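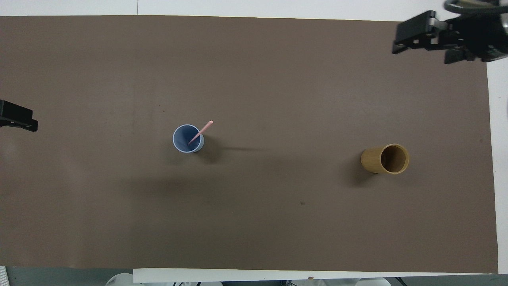

*The brown mat on my white table, with the blue cup and the wooden-looking one*

# Karam work mat, large, brown

I bought this mat in January, after I made a long scratch in my table with a craft knife. The table is white and shows every mark, so I wanted something big that I can leave there all the time. I looked at two mats, the Karam and the one from Vona. The Vona is thicker but was sold only in green, and I did not want green in this room.

**Size.** It is a large mat and it takes most of the table. At my place only a narrow strip of white stays free at the back, and a wider one on the right side. If your table is small, please measure first. I did not measure, and I was lucky.

**Color.** In the shop photos it looked like chocolate. In my room it is more a grayish brown, a little spotted, with lighter and darker places. I like it better than the photos. Small dirt does not show on it, but crumbs from an eraser do, and I brush them off in the evening. The color also changes with the light, so do not choose your paint on it!

**Lying flat.** It came rolled in a tube and the corners stood up for five days. I put heavy books on them. Now it lies flat and the back edge is straight. It can still turn a little on the smooth table when I lean on one side, and then I push it back by hand. A mat of this price should have a better underside.

**Cups and water.** I keep a light blue plastic cup on it, with a thin pink stick for stirring, and a second cup that I use for brushes. The blue one is light and I was afraid it would slide, but the surface holds it well enough. The other one is round and it will roll if it falls on its side, on this mat the same as on any other. Spilled water stays on top for a while and I can wipe it. With ink I was too slow once, and I have a mark near the front – soap made it weaker but did not remove it.

**Cutting.** Not very good. After 18 small cuts with a fresh blade I could feel lines with my finger. For paper it is fine, for thick card I put a board on top.

**Smell.** Strong in the first week, then gone. My neighbor Dorottya Bozsik has the smaller size, and hers had no smell at all, so maybe it depends on the package.

The seller, Clundumia, answered my question about the corners in 2 days and was polite. They advised a warm room and patience. The books were my idea.

I give it 7 from 10. I would buy it again for painting and gluing, and I would look for something harder if I mostly cut.

Anas Salameh, September 2023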